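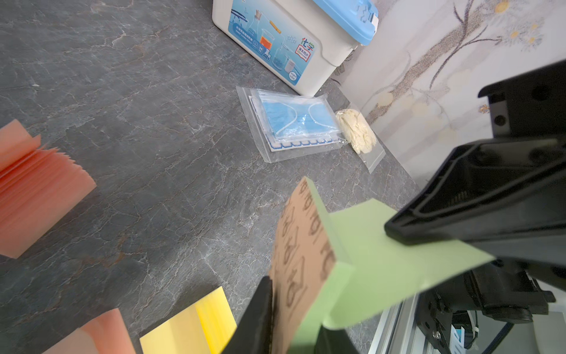 *Brown card, green foam, marbled table.*

October 17, 2023

Went out to see the new stand at Dunton with Anikó and Botond, and I'm still buzzing! Botond had only ever told me about the old grass bank behind the north goal, where you stood in mud up to your laces, and now there's a proper covered stand there with 2000 seats, all blue except one row they must have run short on, which is gray. I love that row. We sat in it.

The view is fantastic. You're so close to the corner flag that you can hear the keeper shouting at his back line (he never stopped, poor man must have no voice left). Veres won it 3-3 on paper, as Botond put it, meaning they drew but played like winners, and the equalizer came right under us in the last minute. Anikó spilled her tea on a stranger, who hugged her anyway.

They've kept the old wooden scoreboard too, with the numbers on hooks! I was so afraid it would go. The 8 is missing its top half, so let's hope for no thrashings this season.

Still to come: floodlights on the east side, and a roof over the benches if the town finds the money. Must ask Ilham if she wants to come to the next one. Bring a cushion, the seats are freezing.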